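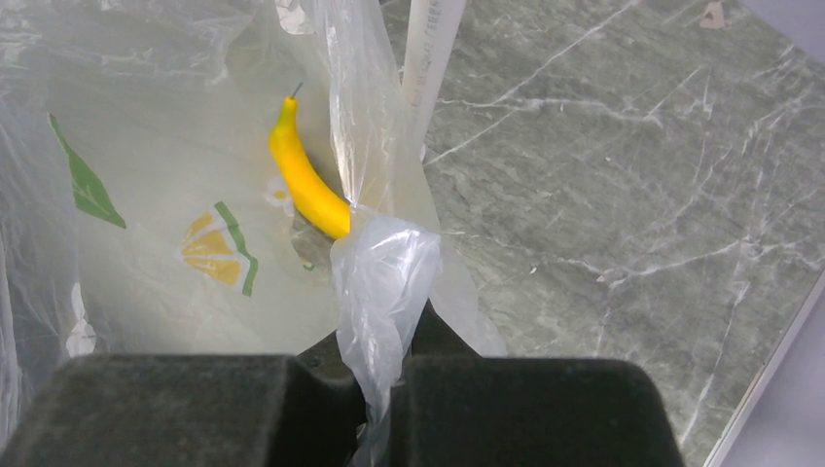 Should bananas be kept in a plastic bag once you get them home?

Most of the time they do better out of it. A closed bag holds in moisture and the gas that bananas give off as they ripen, so they soften faster and the skins go spotty sooner. Take them out, set them on the counter away from the stove, and keep the bag for something else.

The rest of this page covers storing bananas at each stage, and what to do with thin produce bags afterward. A good part of it comes from questions sent in by readers.

Green bananas

Leave them at room temperature. Do not put green bananas in the refrigerator. The cold stops them from ripening properly, and many of them will never sweeten even after you take them out again.

If you want them ready sooner, this is the one time a closed bag helps. Paper works better than plastic. Fold the top over once and check the next morning. Adding an apple speeds things up. With a plastic bag, leave the top open a few inches or you will get drops of water on the inside and a soft patch wherever the skin touches them.

Yellow bananas

Keep them in open air, out of direct sun. A hook or a banana stand is nice but you don't need one. If they have to sit on the counter, put them curved side up, like a bridge, so that the weight is on the two ends. Fewer bruises that way.

Wrapping the stems in plastic wrap is a tip that goes around a lot. I tried it in October with two bunches from the same store. The wrapped bunch might have lasted a day longer. I don't bother with it now, but if you already have a strip of wrap in your hand it does no harm.

Single bananas keep about as well as a bunch. If you pull them apart, do it at the stem and don't tear the skin at the neck. A split neck goes brown first and attracts fruit flies.

Ripe bananas you can't eat yet

Once they are as ripe as you like them, move them to the refrigerator. The skin will turn dark brown or black within a couple of days. The fruit inside stays pale and firm for several days more. Put them in the crisper drawer or on a shelf, away from anything heavy.

A produce bag is fine here. It keeps the banana smell off the butter. Twist the top loosely and don't knot it.

Overripe bananas

Peel before freezing. A frozen banana in its skin can be used, but you have to thaw it first and it comes out as a wet mess. Peel, break into three or four pieces, lay the pieces on a baking sheet lined with wax paper, and freeze until hard. Then tip them into a freezer bag, press out the air and write the month on it. They are good for three months or so in smoothies and bread.

If you bake, weigh the bananas before you freeze them. My bread recipe takes 300 grams of peeled banana, so I freeze it in bags of that size and thaw one bag at a time. Pour the liquid from the bag into the batter too.

Keep other fruit away

Bananas push other fruit along. Avocados, pears, peaches and kiwis will all ripen faster in the same bowl. That is useful if your avocado is a rock and a nuisance if it isn't. Lemons and limes are not much affected, but they last far longer in the refrigerator anyway, so there is little reason to have them in the fruit bowl unless you use one every day.

Leafy greens and broccoli should not share a drawer with ripe bananas. They yellow.

Fruit flies

Rinse bananas under cool water when you bring them home and dry them with a towel. Do the stems as well. If flies are already in the kitchen, put half an inch of cider vinegar and one drop of dish soap in a jar and leave it next to the fruit overnight. Change it every two days. Check the drain and the recycling bin too - the fruit bowl often gets blamed for a juice bottle that wasn't rinsed.

What to do with the bags

Thin plastic bags are worth saving only if they are clean. Turn them inside out, look for holes and sticky spots, and throw away any that held meat or fish.

To wash one, put a little warm water and a drop of soap inside, swish, rinse, and stand it upside down over a wooden spoon in the dish rack. Don't put a bag away damp. It will smell sour by the end of the week.

Printed bags should be used with the printing on the outside, touching nothing you plan to eat. Some inks rub off when wet.

Flatten each bag, fold it in thirds lengthwise and roll it up. A rolled bag takes up the space of a finger. I keep mine in an empty tissue box in the pantry, and when the box is full I stop saving them. The last time I cleaned it out there were 19 in there, enough for any kitchen.

Uses for them at our house: lining the bathroom wastebasket, holding vegetable scraps until trash night, wrapping wet swimsuits, covering a bowl of bread dough. For dough, oil the inside of the bag first or it will stick.

Keep all of them out of reach of babies and small children.

If your curbside program doesn't take plastic film, don't put it in the bin with the bottles. Film jams the sorting equipment. Many grocery stores have a drop box near the entrance. Bags have to be clean and dry for those too.

From readers

Izzati Pangaribuan writes that she keeps one bag clipped open inside the pantry door with a Clikby clip and drops peels into it while she cooks, then carries the whole thing out to the compost and brings the bag back. She rinses it every evening. I have been doing this with an ordinary clothespin and it works well, though the pin slips if the bag gets heavy.

Another reader asked if a banana with a green tip is safe to eat. It is. The green part is starchier and a bit chewy, and it can leave a dry feeling in the mouth. Cut it off if you don't like it, or slice it thin and fry it in butter.

A third wanted to know how to get banana stains out of a white shirt. Scrape off what you can, rinse from the back with cold water, rub in dish soap and leave it for 20 minutes before washing. Don't put the shirt in the dryer until the mark is gone. Old brown stains need an overnight soak in oxygen bleach, and may need it twice.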